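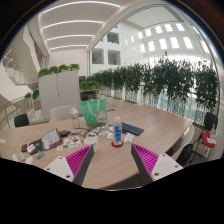
Hello all, and thanks to everyone who answered my question about bottles back in March. I said I'd report back once we had enough examples to train something on, and we do now, so this is a long one (sorry, put the kettle on). The job is still the same: teach the thing to pick up a drinks bottle from an ordinary table and put it down on a coaster, or the other way about. The one with the blue label on the round red coaster is our standard start for the "lift" half, and it has a keyboard for a neighbour and a good tangle of cables behind it, the sort of table I've been arguing for all along. We used to clear everything off first. I've stopped doing that at Plistport and I don't think I'll go back.

The message I'm answering is this one, which I've trimmed a bit:

> We've been collecting with the hand-held grippers for a few weeks on the
> Greline tables and I'm starting to worry about how tidy it all is. Every
> take starts from the same spot, the same bottle, blank tabletop. The
> policy does very well there and falls over as soon as somebody leaves
> a notebook out.
>
> Two questions. Do you vary the clutter on purpose, or just let people
> leave their stuff where it is? And how many takes before you bother
> training? We stopped at 700 and I can't tell if that was too few or
> if they were just too alike.
>
> Also, does anyone throw away the takes where the hand wobbles? We have
> an argument going about this.

I'll take those in a muddled order.

On how many: we have 900 takes recorded and 507 that I kept. I know that sounds like a terrible rate. A big lump of the rejects came from one afternoon when the tracking drifted and I didn't check until I got home, so that was my own silly fault and says very little about the method. I did a first training run early on with far fewer, just to see whether the plumbing worked, and I'd do that again. It found a mix-up between gripper width in millimetres and gripper width as a fraction, and I'd much sooner find that before spending another fortnight with my arm in the air.

So I suspect yours were too alike. If you have the patience, play the first second of each take one after another at high speed. When I did it with our old set it looked like a still photo with a slight shiver. With the newer set it jumps all over the place, and that's what I want to see.

On clutter: both, a bit. I don't arrange the personal bits and pieces. People put down calendars and stickers and bags in ways I'd never come up with, and when I try to make a "random" mess it always ends up with everything the same distance apart. What I do change on purpose is the target and whatever is right next to it. So the bottle goes close to the keyboard for a while, then well away from it, then over near the cables, then next to something else tall. I also turn the label round, which I forgot to do for ages, and the early model plainly thought the label was the bottle.

A second clear bottle somewhere on the table is very handy, by the way. Ours has a white cap as well, and it sits further back near the green tote bag. We tell the policy nothing about it, the coaster is the only clue to which one we mean. I was going to leave distractors like that until later, but Begović's notes on the old list archive suggested putting them in from day one and I'm glad I did. The first model went for the wrong bottle quite often, the present one much less so. I haven't got a proper number for that yet and I'm not going to make one up for you!

Plants and windows: I was a bit scared of these. We have greenery down one side and daylight coming in from the atrium behind it, and with the fisheye the wide view takes in all of that whether you want it or not. I tried cropping tightly to the table. It trained faster, but it got worse at the approach, I think because it had lost the things that told it which way it was facing. I've put the full view back and simply record at different times of day. Dull mornings are underrated.

On wobbles: keep them, unless the wobble is you laughing. My rule is that if I corrected the wobble and still got a clean grasp, it stays. Those little corrections are the only examples the model gets of being slightly wrong and putting it right. If the pads slipped, or I bumped the coaster and carried on as if I hadn't, out it goes. I do the sorting the next day with a cup of tea, as I'm far too generous to my own takes when I've just done them.

A few practical bits that may save somebody an hour. Do 65 takes at a sitting at most, my wrist gets lazy after that and every approach comes in from the same side. Swap hands if you can bear it. Start some takes from really awkward places, low down by the table edge or too far over, and don't hurry the last bit before the fingers close. And write the session name down before you start, because "bottle_new_final2" will mean nothing to you in a month.

I've put the sorting script in the shared Todero folder along with the config we train from. It's scruffy and it assumes your folders are named like mine, but it does write out a list of rejects with the reason, so you can disagree with me one take at a time. If whoever has the Greline set could run it over theirs, I'd love to see the two lists side by side.

Next for us is the putting down half, and there I'm the one asking. Does anyone record the release as its own take, or do you keep it all in one long go? I've been keeping it in one and the pause in the middle is driving me mad.

Cheers for now, and do reply to the list and not just to me, the last thread got split in two that way.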